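About Clovine

Clovine is a shelf planning and packaging measurement office serving independent grocers, campus stores and small regional chains. We prepare shelf layouts, item dimension records and reset schedules. We do not sell fixtures, broker products or accept placement fees from suppliers.

The company was started by Manikandan Rajan and Aileen Samonte, who had worked together in the space planning department at Janthorpe, a grocery wholesaler. Stores there received layouts drawn for sections much wider than the ones they had. Managers trimmed the drawings by hand, and the order system went on assuming the original number of facings. Clovine was set up to draw each section from the measured fixture.

Our first client was Costache, a family grocer with a single location and shelving from three different suppliers. The bays did not share a common upright spacing, so every shelf position had to be recorded separately. The record format written for that job is still in use, with minor changes to the field order.

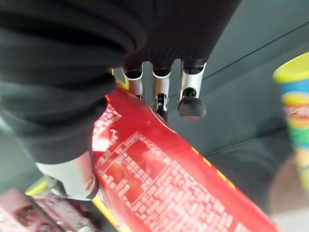

Item dimensions are taken in three directions with the package standing in its selling position. Flexible packages are measured filled and settled, and the depth is recorded at the thickest point. Where a supplier's published dimension differs from ours, both values are kept and the layout uses the larger one. Case pack, unit weight and barcode are stored in the same record.

A standard layout file covers up to 42 shelf positions and 600 item records. Larger stores are split into several files by department. Each file carries a revision letter, and superseded revisions remain available to the client for reference.

Fixtures are recorded by bay width, usable depth, shelf height and the clearance under the shelf above. Price rails are recorded separately, as a raised rail can reduce the opening at the front of a shelf.

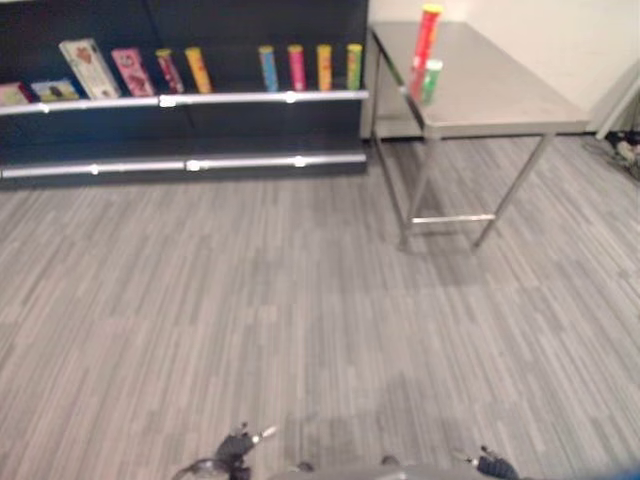

Boxed goods and snack canisters on the top shelf, with the lower shelf empty.

Mehwish Ghauri manages item records and answers supplier questions about measurements. Sơn Đặng maintains Arkis, our in-house layout program, which exports to spreadsheet and to printable shelf sheets. Chelsea Bellamy schedules store visits and resets. Drawings are checked by a second person before release.

We currently hold active layouts for 61 stores. Most are reviewed once a year, usually in June, when seasonal sections change over. Reviews outside that period are quoted by the bay.
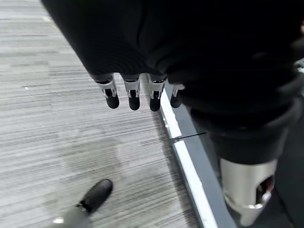
Can a store keep its existing shelving?
Existing shelving can be kept in most cases. We measure it as installed and draw the layout to fit, and any shelf that needs to be moved is marked on the shelf sheet.

New clients are asked to send a floor plan, an item list and the name of the person who approves changes. A rough plan is acceptable for quoting. Site measurement is completed before any drawing is issued.

Page last revised Aug 9, 2022.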